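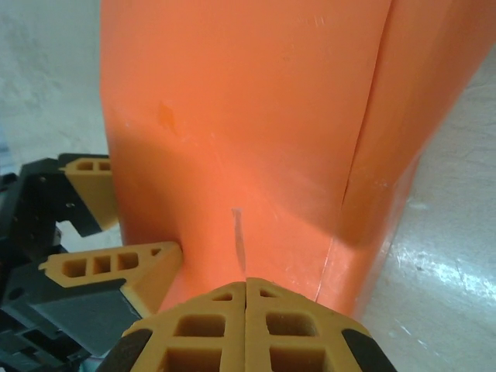

The property marking pilot in Parkberg and Fornville has now used half its money, and I am not yet persuaded it has earned the other half. Burglary reports in both areas were lower after June than before, but they were also lower in Landry, where we have done nothing at all. Residents were told that marks should go on a clean, smooth face, away from any seam or fold. An orange surface with a few pale scratches and a small dark stain would pass that test, but plenty of what people own is in far worse condition, and the marking fluid does not take well on it.

Of the 550 kits bought from Vivex, 275 have been handed out. We rang households to ask whether they had used theirs. Many had not opened the box. Some meant to get round to it, and a few thought the window sticker was the whole scheme. It may be that the sticker does most of the work, in which case we are paying a good deal for the fluid that comes with it.

Police have recovered 7 marked items so far. Of these, 5 went back to their owners. The others could not be matched because the codes had never been registered. Vivex counts all of them as successes in its own summary. I have not done so here, and I would ask that the larger figure is not repeated in the annual return.

The drop-in sessions at Fornville were poorly attended. Those who came were mostly people who already lock their sheds. The evening session in Parkberg did better, though much of it was taken up with complaints about how long it takes to get through to the non-emergency line.

Before the remaining kits go out I would like two things settled: registration done at the door when the kit is handed over, and proper figures from Landry to set beside ours. The supplier's offer of an extended contract should wait until then.

Thursday, September 3, 2020

Filed under: Community Safety, Grant Reports

Search this site Enter keywords Go

Contact us | Accessibility | Back to top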